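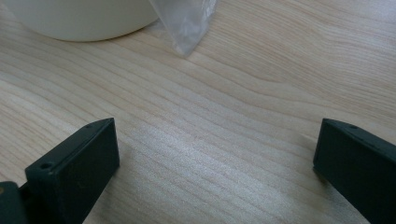 Projects > Bukell > Perception > Minutes

Print | E-mail

Item 1, depth filter. Bassey reported 2,677 runs replayed through the new Hotix build and called it ready. The meeting was not convinced. Clear plastic, like the crumpled bag beside the white object, is still the worst case, and glare on the wood grain does not help. Only 400 of the runs had any plastic in them. Not approved.

Item 2, planner. Mulville wants the retry limit raised to 6. Asked what a retry does differently, they had no answer. Deferred.

Action: Bassey to split the results by material before anyone quotes them again.

Comments (2)

"Was the old filter run on the same set? The minutes don't say."

"It was run on 1,532 of them. Hardly a comparison."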